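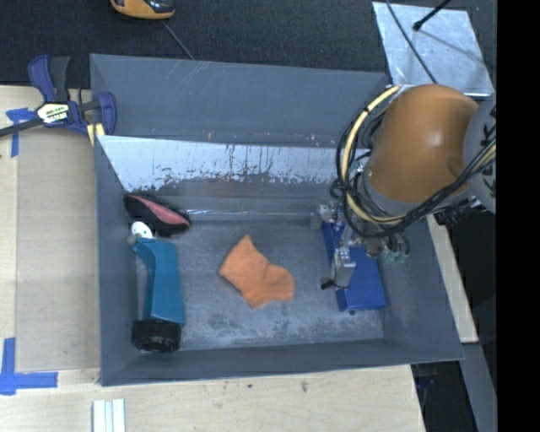
¿De verdad hace falta vaciar la bandeja de entrada todos los días? Con una vez al mes me basta y me sobra, y a quien me pregunta le digo lo mismo: archiva lo que ya tiene respuesta y deja el resto en paz.

Blog > Opinión > Correo y dominios

Llevo años oyendo hablar del buzón a cero como si fuera una dieta. La gente lo cuenta con esa cara de haber madrugado para correr, y yo asiento, claro, qué voy a hacer, mientras pienso en los 2,503 mensajes que tenía sin leer en mayo y en lo bien que dormía. Que conste que no soy desordenada. Tengo mi dominio, mis cuentas separadas (una para clientes, otra para facturas, otra para las tiendas online que me juran que solo me van a escribir una vez) y un proveedor de hosting, Tasemley, que me cobra lo mismo desde que empecé. Lo que no tengo es la menor intención de pasarme la mañana moviendo correos de un sitio a otro.

Y es que eso hacemos, moverlos. Yo caí como todo el mundo: me instalé Cuvora, que es un cliente de correo muy mono, con sus etiquetas de colores y su panel de reglas, y en una tarde me monté 26 filtros. ¡Veintiséis! Lo de los presupuestos a una carpeta, lo de los presupuestos ya enviados a otra, los avisos del servidor a una tercera que no abrí jamás. Me quedó precioso. A las dos semanas un cliente me llamó por teléfono, bastante mosca, para saber si me interesaba o no el encargo que me había ofrecido. El correo estaba en "Avisos", porque llevaba la palabra "servidor" en el asunto. Perdí el encargo y me lo tuve merecido.

Desde entonces desconfío de los filtros. Me quedan 5, y alguno caerá. El único que defiendo a muerte es el de las facturas, que además me reenvía una copia a la cuenta de la gestoría y me ahorra una conversación incómoda cada trimestre.

Eugeniusz Rutkowska, con quien compartí despacho una temporada larga, opina justo lo contrario y me lo ha discutido muchas veces, la última comiendo. Según él, un buzón lleno te va minando aunque no lo mires, como una gotera en el piso de arriba. Le reconozco que tiene parte de razón: hay días en que abro el webmail, veo el numerito en negrita y se me encoge un poco algo. Pero luego él me enseña el suyo, limpio como una patena, y a los diez minutos está otra vez mirando el móvil por si ha entrado algo nuevo. Yo eso no lo llamo paz.

Lo que sí me parece un problema serio, y de esto se habla muchísimo menos, es el espacio. Las cuentas de hosting barato vienen con una cuota por buzón que parece enorme hasta que alguien te manda un catálogo en PDF sin comprimir. En Bouchard, una tiendecita de lámparas a la que le llevo la web, estuvieron un fin de semana entero sin recibir pedidos por eso mismo. Tenían casi 700 mensajes con adjuntos en la carpeta de enviados, que es la que todos olvidamos, y el servidor rechazaba lo que llegaba. Los clientes recibían un rebote en inglés y se iban a comprar la lámpara a otro lado, lógico.

Así que mi rutina, por si a alguien le sirve, es bastante sosa. Una vez al mes ordeno los enviados por tamaño, guardo en el disco lo que pesa y lo borro del servidor. Vacío la papelera y el spam, echándole antes un ojo al spam, que más de una vez he pescado ahí algo bueno. Lo contestado, al archivo, todo a la misma carpeta y sin subcarpetas, que para eso está el buscador. Tardo lo que me dura un café.

Ya sé que en una empresa grande esto no vale. En Briletti, donde trabajé de soporte antes de establecerme por mi cuenta, las incidencias entraban por un buzón compartido y ahí sí había que ir al día o se montaba un lío tremendo, con dos personas respondiendo cosas distintas al mismo señor. Aunque yo diría que lo que hacía falta allí era un sistema de tickets, y lo pedimos varias veces, y me fui sin verlo. Pero para quien trabaja solo o tiene un negocio pequeño, de verdad, dejad el contador tranquilo y contestad a los clientes.

Contacto | © Todos los derechos reservados | Volver arriba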